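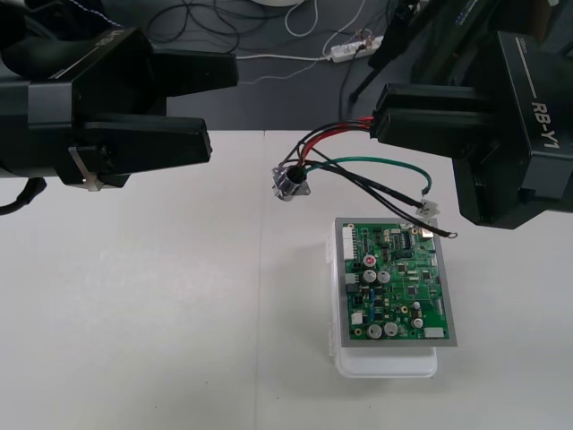 The Mollum bench cell is a two-armed robot workstation at the Harside workshop in Dendton, used for handling wire harnesses and circuit boards. It was set up in July by Maximiliano Maldonado and Elba Mansilla and is looked after by a small maintenance group under Caoimhe Scanlon. Within the workshop it is usually called "the Mollum" or "cell 3".

Layout

The cell has two arms that share one white worktable. Each arm ends in a parallel gripper with two flat-sided fingers. The arms can work on separate parts, or one can hold a part while the other moves it. Power and signal cables are kept off the worktable, and the arms are parked with the fingers closed and clear of the tabletop at the end of a shift.

Wire harnesses are the most common work and the main source of wear. Ring terminals catch on the edges of the finger plates, and a harness held too close to its connector tends to twist as the arm turns. The Harside practice is to grip the wires a short way back from the connector and let the free ends hang before lowering them to the table.

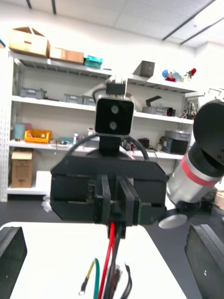 Gripper and two-lens camera module, with loose wires and a ring terminal below.

Gripper care

Finger plates are checked every 100 hours of running time. The screws are tightened by hand, the gripping faces are wiped with a dry cloth, and the gap is measured with the fingers closed. A full gripper service comes at 500 hours and includes new finger plates if the old ones are scored.

The camera is left on its post during ordinary service. If it has to come off, it must be calibrated again before the arm is used — a job that takes most of a morning. Wenceslao Ocampo wrote the calibration procedure now in use, replacing an older one borrowed from the Ledesma cell.

Circuit boards

Boards are handled by their edges and are never lifted by a wire or connector. Before a board is refitted, its connectors are checked for bent pins and its switch position is compared with the note made at removal. Switches are easily nudged when a board is taken out, and the cell log has more than 300 entries on board work, many of them about a switch left in the wrong place.

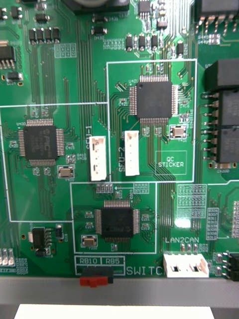
Circuit board with the RB10/RB5 slide switch and the LAN2CAN connector along its lower edge.

Records

Entries in the log are numbered in one series for all work on the cell. Entry 1549, by Celeste Cáceres, set the present order for refitting: board first, then signal connectors, then power. Earlier entries follow no fixed order and are kept in a separate binder.

Page last revised December 29, 2024.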